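Privuswood Home Site, pre-session check, folding method study
Checked by: Dayana Salinas
Month: September

1. Grippers charged, both sides. OK
Comment: Left one was slow to start. Restarted it and it came up normally.

2. Jaws open and close fully with no grit in the hinge. OK
Comment: Lint in the left jaw again. Cleaned with the dry brush. Please don't use compressed air indoors.

3. Jaw tips checked for sharp edges. OK

4. Handle straps and wrist strain. NEEDS ATTENTION
Comment: Operator reported a sore thumb after the long block. Breaks are now every 2 trials for the Kerekes protocol until we hear back about the lighter handle.

5. Floor beside the bed clear, no cords in the walking path. OK

6. Bed surface. PASS WITH COMMENT
Comment: One plain sheet, tucked at the wall. Wrinkles are allowed. The earlier Bronska runs used a stretched sheet, and the policy trained on them did worse on a normal bed, so leave the creases in.

7. Garment laid out, grippers at the sides of the partly folded shirt. OK

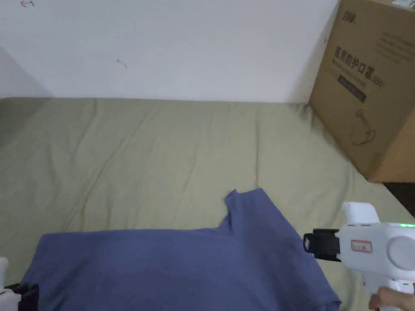 8. Start and stop calls agreed with the operator. OK
Comment: Say "stop" out loud and wait for the answer. Hands stay off the shirt between calls.

9. Recording saved and matched to the trial sheet. OK
Comment: Danotar shows 98 percent of the last batch usable. The rejected trials were mostly tracking loss when one hand went behind the other. Keep the hands apart on the second fold.

10. Open items carried over
Lighter handle, see 4. Spare brush for the kit.

Cleared to run. D.S.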